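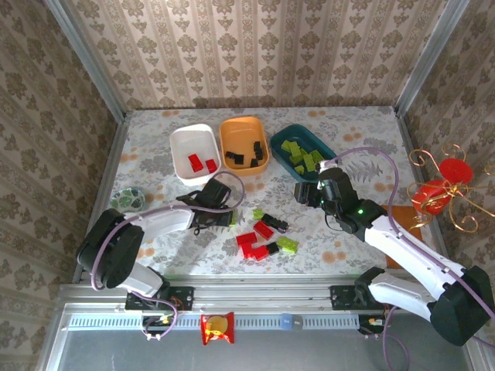
Sorting the block tub, finally

22/11/2021
By Theda Buschmann

Quick one tonight, still have the dishes to do. The big tub of loose blocks at the Lokcombe playroom has been driving everyone up the wall since October, so we're going colour by colour. Red, black, lime green. Everything else is staying in the cupboard untill next term.

One photo so far, mid-sort. More when Saadet finds her charger.

The dishes first. White bowl for red, orange bowl for black, teal tray for the lime green ones. All three lined up along the back of the table so the front stays clear for tipping out. Bowls came from my kitchen, please don't put them in the donation box again.

Green is ahead by a mile. Seven on the tray, different sizes, just piled on. Could do with a deeper tray really.

Black next. 5 in the orange bowl.

Red is lagging. Two in the white bowl and four more still out in the middle, mixed up with a couple of black ones. One of those black ones is the long one with the green end. Arne says it goes with black, Saadet says green. I say black, going by the bigger bit, but happy to be argued with.

The tablecloth, seeing as three people have asked: grey leaves on white, little peachy orange flowers. Got it at the market in Radthorpe, $5, wipes clean. Not the best backround for spotting small bits but it's cheerful and it goes all right with the damask wallpaper. The little round dish on the left with the dark green leaves is a favourite of mine, also from home.

Still to do: labels for the dishes, lids if anyone has some that fit, and Leif has offered a second tub from his garage. He reckons 2000 pieces in it. Yikes. Not all the same three colours either so we'll need more bowls, any shape, nothing glass please.

If you've got blocks at home that wandered off in a pocket, drop them in the box by the door, no questions asked.

Ok dishes. Night all.

T.

Recent galleries
Ottmar's puzzle shelf, before and after
Dress-up trunk clear-out
Spring working bee, Radthorpe
Book corner gets new cushions

Contact the playroom | © 2021 Lokcombe Playroom | Back to top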